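Laundry month at Yeo: how the washing is coming along
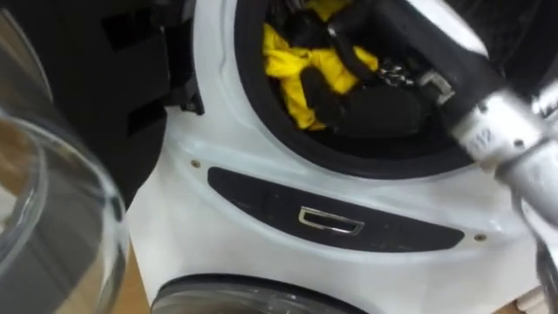
The gripper has hold of a black garment in the upper drum, with a yellow cloth bunched in beside it.

Apr 14, 2021

Those of you who come past the Yeo building on your way to the kettle will have noticed that we've gone a bit domestic. Since January the Nerard team has been collecting laundry examples, and a fair few of you have stopped to ask what on earth we're doing with all those old T-shirts, so it seemed only polite to write it up properly (and to say thank you for the T-shirts, which keep arriving, bless you all).

The short version is that Prellent, our learning system, needs to see a job done many times over before it can have a decent go on its own. Folding on a table was our first subject and went along quite nicely. Getting clothes in and out of a front loader is another matter altogether! The arm has to reach past the rubber gasket, find something soft that has no particular shape, take hold of it and bring it back out, and dark fabric against a dark background is every bit as awkward as you'd imagine. We've been mixing in bright colours as well as blacks and greys so that Prellent doesn't get too fond of one or the other.

As of this week we have 706 examples saved, each one a single go at the machine from the first reach to the last. An operator guides the arm through the whole thing, and on a good day a pair of operators swapping over can manage up to 40 before everyone's shoulders have had enough. We keep the clumsy ones too, with a note attached, as a fumbled sleeve followed by a second try is exactly the sort of thing we'd like the system to learn to recover from.

Labelling is being done in Ulow, the little tool that some of you helped us test over the summer. It now lets you mark the moment of the grasp with one key, and it has stopped losing your place when you go to lunch, for which the whole team is very grateful.

We're still after towels, pillowcases and anything with a hood. Clean, please, and no zips for now. The tub is beside the stairs on level 2, and if you'd like a turn guiding the arm yourself, training takes three short sessions and the sign-up sheet is pinned just above it.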